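Organiser une démonstration de pince à main pour un groupe de lycéens : que prévoir ?

Forum d'entraide Trilano > Visites et journées portes ouvertes

Shagufta Zaidi
Membre

Bonjour,

Je suis chargée de préparer la visite d'un groupe de lycéens à l'atelier de robotique de Melmont, en mars. L'établissement nous annonce une démonstration de manipulation de textiles, suivie d'un temps de pratique au cours duquel les élèves pourront tenir eux-mêmes les pinces. Je souhaiterais savoir combien d'élèves il convient d'admettre par poste, quels objets se prêtent le mieux à l'exercice et si une autorisation particulière doit être demandée aux familles. Le dossier d'inscription ne précise rien sur ces trois points.

Je vous remercie par avance de vos réponses.

Kheri Kinyua
Membre

Bonjour,

Nous y sommes allés l'an dernier et tout s'est bien passé. Il faut réserver tôt. Pour l'autorisation, je ne sais pas, voyez avec le secrétariat.

Cordialement

Bernadette Gaillard
Contributrice confirmée, 690 messages

Madame,

Ayant encadré plusieurs journées portes ouvertes sur le site de Daltport, je me permets de vous faire part de nos usages.

Il est préférable de limiter chaque poste à 3 élèves : deux manipulent, le troisième observe, puis l'on échange les places. La séance de pratique dure une vingtaine de minutes par groupe. Au-delà, l'attention se relâche et les gestes deviennent brusques.

S'agissant des objets, les articles souples retiennent davantage l'intérêt du public que les cubes ou les gobelets. Un textile se plisse, glisse entre les mors et change de forme à chaque prise. Nous demandons aux participants de saisir un seul pli, puis de déplacer l'article sans le froisser davantage. Il est utile de prévoir deux pinces par article, l'une maintenant une extrémité pendant que l'autre travaille.

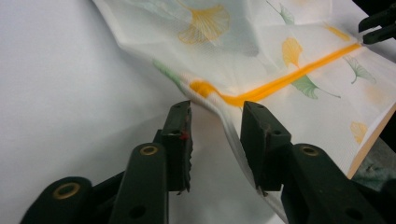 Bernadette Gaillard

Une pochette en filet à fermeture éclair, comme celle-ci avec ses feuilles de ginkgo, convient bien à un premier essai. La couleur vive de la fermeture donne aux élèves un repère facile à nommer lorsqu'ils se coordonnent à voix haute.

Concernant les familles, une autorisation de sortie ordinaire suffit à Daltport. Une autorisation distincte est en revanche exigée dès lors que des prises de vues sont réalisées. Je vous invite à vérifier ce point auprès de l'accueil de Melmont, dont le règlement peut différer du nôtre.

Veuillez agréer, Madame, mes salutations distinguées.

Shagufta Zaidi
Membre

Je vous remercie vivement. Je transmets ces éléments à mes collègues et prends contact avec l'accueil au sujet des prises de vues.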